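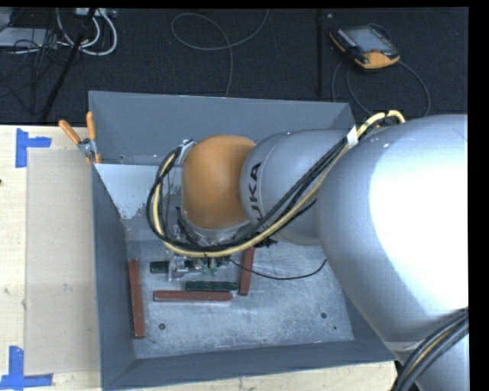 Bin test, KUKA with the green-tipped gripper over the red and green blocks

Gripper comparison: are the soft green tips worth it?

skye_kerr
Posted 10/23/25

We have been trying two sets of fingertips on the same gripper, picking blocks out of a metal bin. Set A is the plain metal fingers it shipped with. Set B is the green tips from Wesimico, the ones you can see in the photo. Same arm, same controller settings, same bin. The sales page says the tips give "reliable picks on difficult parts" and I would like to know what that means before we buy more of them.

Totals so far: 879 picks logged with the green tips. Fewer with the bare metal, I will get the count off the other PC. On paper the green tips drop less. I am not convinced. Most of the drops with bare metal came in one stretch, and I think the finger alignment was off then.

Has anybody run these for longer than a few weeks?

-----

hehlers
Reply #1

What speed, and what were you counting as a drop? A block that slips in the fingers and still makes it to the drop point is a success in some people's spreadsheets. It isn't in mine.

Also those blocks are about the easiest thing you could pick. Flat sides, long, all the same shape. If the tips can't beat bare metal on that, fine, you learned something. If they do beat it you still know nothing about difficult parts.

-----

skye_kerr
Reply #2

60 percent speed override for both sets. A drop is anything that leaves the fingers before the release command. Slips are not logged separately, which I admit is a hole.

The blocks are what we have. We do care about them lying against the wall, like the red one on the left, because the sloping sides make the approach awkward. Same with the green and red ones lying close to each other near the middle.

-----

VilladsTh
Reply #3

Going to disagree with Heike a little. Easy parts are fine for a first comparison. You want to see the difference between fingertips and you don't want the vision system failing half the time on top of it. Start boring.

What I would worry about is your cabling. Look at that bundle looping around the orange wrist. When joint 6 turns toward its limit that thing has to be pulling on the wrist, or pushing the gripper. I would bet you part of your drops are the cables, and no rubber or plastic tip will fix it.

-----

skye_kerr
Reply #4

It clears in all the poses we taught. There is a strap on it further up. But no, I have not measured what it does to the gripper near the ends of travel.

-----

VilladsTh
Reply #5

"Clears" and "doesn't load the wrist" are two separate things. Run the whole path with the gripper empty and look at the joint torques both ways.

-----

kolbrun_t
Reply #6

We had the Wesimico tips at Flesstead for the better part of a year. They were good until they weren't. The grip surface went shiny, and once it is shiny it is worse than metal. Ours got there at 4000 cycles, and that bin was cleaner than yours. Those scratches on the floor make me think something has been dragging on it. If it was the tips, check the bottom edges.

Price them per pick, with replacement and the time to re-teach the height. It looked a lot less attractive after that.

-----

hehlers
Reply #7

4000 is terrible. Was that the maker's number or yours?

-----

kolbrun_t
Reply #8

Mine, one cell, one material, so take it for what it is. The maker gave no number and I asked twice.

-----

jin_fovville
Reply #9

Why is everybody so hard on these? We switched in July and I haven't thought about grippers since.

-----

hehlers
Reply #10

Do you log drops?

-----

jin_fovville
Reply #11

No, but the operator would complain.

-----

skye_kerr
Reply #12

OK. Plan is: realign the metal fingers, run both sets again in blocks of 8 picks, swapping which set goes first, and log slips by hand. Villads, I will do the empty run for the torques first. Bare metal count was lower than I remembered, by the way, so please ignore my "on paper" remark until there is a fair comparison.

I am holding the order for more tips until then. Kolbrún, if you still have a worn pair in a drawer I would pay the postage.

-----

kolbrun_t
Reply #13

I'll ask Hanne, she was the last one to clear out that cabinet. Send me your address in a message.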